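In Praise of the Unfinished Coffee

My neighbor Leonor Marinho owns a mug that keeps coffee hot for the length of a flight to Lisbon. She is very proud of it. I have watched her wait most of a morning for the stuff to become drinkable.

I like mine to go cold. A cup with a deadline makes you sit down and drink it, and the last inch, which is terrible, tells you to get back to work. I have left that inch in every café in Flirnum, and in July I leave two. Leonor calls this waste. She may be right, but her tongue is burned. 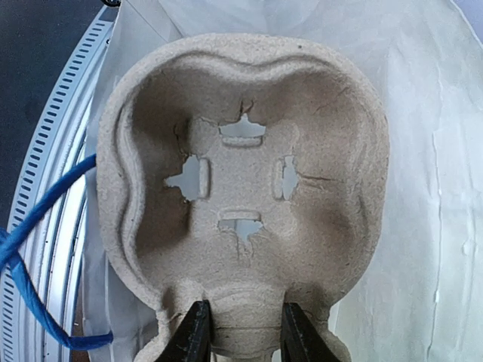
Page last changed: March 26, 2023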